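4.3 Assembling the Ring Ropes and Turnbuckles

This section covers the Sunden Trulldale practice ring. Finish the frame and deck (4.1 and 4.2) before you start. Two people are needed for steps 3 to 6.

1. Check that all corner posts are fully seated and the locking pins are in.

2. Hook one turnbuckle to each post eye. Open each turnbuckle until 5 threads show at both ends.

3. Run the bottom rope first. Start at the post marked A and work clockwise.

4. Clip the rope to each turnbuckle with the hook opening facing down.

5. Tighten the turnbuckles a half turn at a time, going from corner to corner. Do not fully tighten one corner before the others.

6. Repeat for the middle and top ropes.

7. Slide the Lehtinen corner pads over the turnbuckles and lace them from the back.

Note: New ropes stretch. Check the tension again after 40 minutes of use and before every training session after that.

CAUTION: Never stand on the ropes or bounce off them until step 7 is complete. Bare turnbuckles can cause serious injury.

CAUTION: If a rope cover is split or wire is showing, take the ring out of use and replace the rope. Do not repair it with tape.

For spare hooks and pads, see the Drudonwood parts list on page 29.

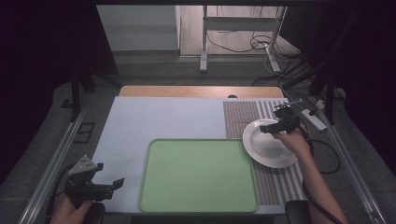
Fig. 7. Plate on striped placemat, with green tray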